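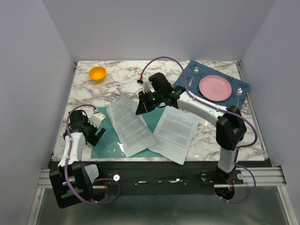 **piyumi_b**

Okay, paper people, settle something for me. I finally have a proper surface to sort on (marble pattern, gray and white, I love it way too much) and I put a teal mat on top for the actual paperwork. My brother says the mat is pointless and I should work right on the tabletop. I say white pages on white-ish marble is a recipe for losing a page in plain sight! Who's right?

For context, I'm going through 91 pages of printed stuff from my aunt's place. Leases, letters, instructions for a Gruder oven she gave away years ago. All text, mostly one-sided.

**shaz_magsi**

Team mat. I've got a dark green one and I can spot a page on it from across the room. Only complaint is that mine's shiny and if the lamp is directly overhead I get a bright blob right where I'm trying to read. Move the lamp to the side and it's fine.

**Prasanna D.**

Gonna disagree. Mats shrink your work area. You've got a whole table and you're using the bit with a rectangle on it. I sort into 3 piles straight on the table: keep, scan, shred. Never lost a page that I know of (ha).

**piyumi_b**

"That I know of" is doing a lot of work there, Prasanna

**nimal_m**

Depends what you're sorting on. Smooth stone or anything like it, paper slides all over if there's a fan going. On a mat with a little grip it stays put. I use an old Leitner desk pad that I cut down to size with kitchen scissors, looks terrible, works great.

Bigger question, what are you doing about curled corners? I have a stack that was rolled up in a drawer and every single sheet wants to go back to being a tube.

**shaz_magsi**

Under a heavy book overnight, face down. Two nights if they're stubborn. Please don't iron them, I did that to a water bill and the toner came off on the ironing board cover.

**Wieslawa_K**

I iron mine!! Lowest heat, no steam, a cotton dish towel on top. 20 years and no trouble. But I agree a book is safer if you aren't in a hurry.

**Prasanna D.**

Why flatten them at all if they're getting scanned? The scanner lid does it for you.

**nimal_m**

Mine's a feeder, not a flatbed. A curled corner goes in and the whole thing jams. Ask me how my February went.

**piyumi_b**

Okay so flat stuff first, curly stuff under the dictionary. And the mat stays, sorry to my brother. Prasanna, I'll try your piles, but I'm putting them around the mat and only using the mat for whatever I'm reading right then.

**Prasanna D.**

I can live with that. Still say you'll ditch the mat by page 30

**Wieslawa_K**

Piyumi, before you shred the oven instructions, check if whoever has the oven wants them. I'd take them myself if it was the same model as mine.

**piyumi_b**

Oh good point, I'll text my cousin tonight. She's got it now and she's been guessing at the timer this whole time.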